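Date: Sunday, February 7, 2021
To: Small Parcels list
Subject: Re: Re: Sending crockery - how much wrap is enough?

Hello all,

I have been meaning to answer this since it came through and then the week ran away with me, so apologies if you have packed the whole lot by now and it is sitting at the depot. I'll put your message in underneath bit by bit, as I find I lose the thread otherwise.

> I have a dinner service to send to my sister, eighteen plates in all and
> a few bowls, and I've never posted anything more breakable than
> a paperback. I have a double-walled box and a big roll of bubble
> wrap. Do I wrap each plate on its own, or can they go in pairs?

On its own, every time, please! I know it seems a shocking amount of wrap when you are on the fourth plate and the roll is already looking thin, but two plates with nothing between them will find a way of knocking together, and it is always the rim that goes. If you are short of bubble wrap you can use tissue or plain newsprint next to the china and keep the bubble for the outside. I wouldn't use printed newspaper against anything with a white glaze. I did that with my mother's Kanetti tureen when we moved, and spent a very dull evening at the sink with a soft cloth getting the football results off it.

And stand the plates on their edges in the box, like records in a rack. I was told this years ago by a man on the market who sold nothing but seconds, and I didn't believe him because it looks so precarious, but I have sent them that way ever since and only lost one, which had a hairline crack in it before it left the house. Bowls I nest, with a good fold of wrap between, and then lay the little stack on its side.

> Should I put the heavy things at the bottom? And how much goes
> on top? The box is quite deep and I will have a gap.

Heavy at the bottom, yes, with a proper cushion underneath before anything goes in at all. People are generous with the top, where they can see it, and forget the floor of the box, which is the part that gets put down hard. I like a good two inches of crumpled paper down there, and the same up the sides if the box allows it.

As for the gap, fill it. Old tea towels are lovely for this if your sister doesn't mind a few more tea towels (mine has stopped thanking me for them). Then a last layer of bubble wrap over everything, tucked down at the edges, and only after that do you think about the flaps.
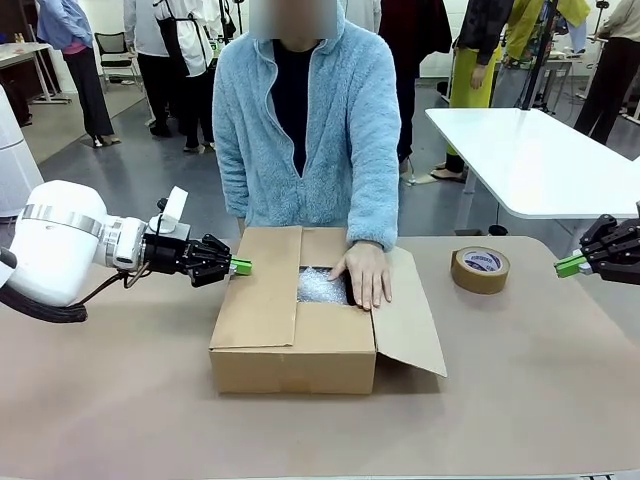 I always do a dry run of closing up before I let myself touch the tape. Fold the short flaps in, bring the long ones over, and lean on it a little with a flat hand. You want it to feel springy. If the flaps won't meet, there is too much in there and the tape will be holding back the contents all the way up the motorway, and if they sink in the middle you need another handful of paper. Give the closed box a gentle rock from side to side as well, and listen. A rustle is fine. A clink means opening it up again, I'm sorry to say, and I do know how annoying that is when you have your coat on.

> Is ordinary brown parcel tape all right? Someone at work said it
> has to be the reinforced sort.

Ordinary brown tape is quite all right for a box you can lift by yourself. I use the Mevar one, which is noisy coming off the roll but sticks well in a cold hall. I did go through a phase of buying the Oral tape because it was on offer, and it used to split lengthways into a miserable little ribbon that I could never find the end of again, so I went back. Do the middle seam first, carrying it a good hand's width down each end, and then a strip across each short edge, so that you end up with a sort of capital H. The same underneath! I have picked up a box that was beautifully taped on the top and had one tired strip across the bottom, and it was full of jam.

While I think of it, fold the end of the tape over on itself before you put the roll down, and keep the scissors on the same side of the table as the tape. I have been packing parcels for a very long time and I still manage to pack the scissors.

> Last thing: one big box or two smaller ones?

Two, in your case. A whole service in one box is heavier than you expect, and heavy boxes get dragged. Split it nine and nine with the bowls shared out, and you should be able to carry each one to the car without making a noise. It also means that if something dreadful happens to one of them your sister still has plates to eat off while you are filling in the claim form. Put a slip of paper inside each with both addresses on it, in case the outer label comes away, and take a quick snap of the contents before you close up.

I wouldn't rely on writing FRAGILE on the outside, by the way. I do write it, in big letters on the sides, and it makes me feel better, but I pack as though it wasn't there.

Somebody asked a while back about where to get decent boxes without buying a bundle of fifty. I am still using the Flemik ones that my bathroom tiles came in, which are small and very stout, and our wine shop will usually let me have the ones with dividers if I go in before the recycling is collected. The dividers are marvellous for cups and glasses. I have 4 spare flat ones under the stairs if anybody on the list is near enough to collect, and they can have the end of a roll of bubble wrap with them as well. I would like them gone by April, as we are having the hall painted and everything under there has to come out.

Do let us know how the plates get on, and what the pattern is. I'm nosy about china.

Warmest wishes to everyone, and thank you for the marmalade thread, which I enjoyed very much even though I have nothing to add to it.

--
To leave the list, send a blank message with "leave" in the subject line.
Please trim your quotes when replying.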